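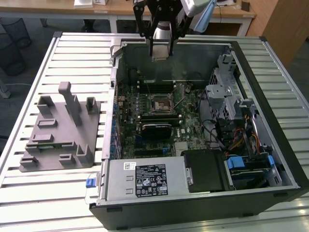
I have spent most of this week on a planner that believes memory slots are walls.

Some background. Flisteo is our task planner, and it gets its idea of the world from a perception step Wai-kit Wu wrote last November. Perception says where things are, Flisteo decides what order to do them in, and the controller underneath tries not to break anything. On paper the three talk through one tidy message format. In practice they talk the way divorced parents do.

The trouble began when I swapped our clean practice board for a real desktop PC. A loose cable looks, to a depth map, like a solid lump. So does the gap beneath it. Flisteo was told there were lumps everywhere and did the sensible thing, which was to refuse to move. It took 400 milliseconds to reach this decision, and I admired its confidence.

My first fix was to shrink the safety margin from 10 mm to 5. It moved! It also planned a lovely curve straight through the drive cage, and I hit stop before we found out which of them was stronger.

The second fix was Wing-sze Shek's, and so it worked. She split the collision map in two: hard things we must never touch, and soft things we may brush past slowly. Cables went in the soft pile. Then she added a force limit to the controller for any stretch of path that crosses the soft pile, and wrote tests for it, 130 of them, before lunch – I had written none, over a rather longer period.

What's left is the socket. The last bit of any placement is still done by creeping down until the force reading changes, and my threshold for "changes" is a number I typed in one evening and have been afraid of ever since. Wing-sze wants to fit it from the logs. I've said I'll look at it on Monday, once I've worked out where the logs are going.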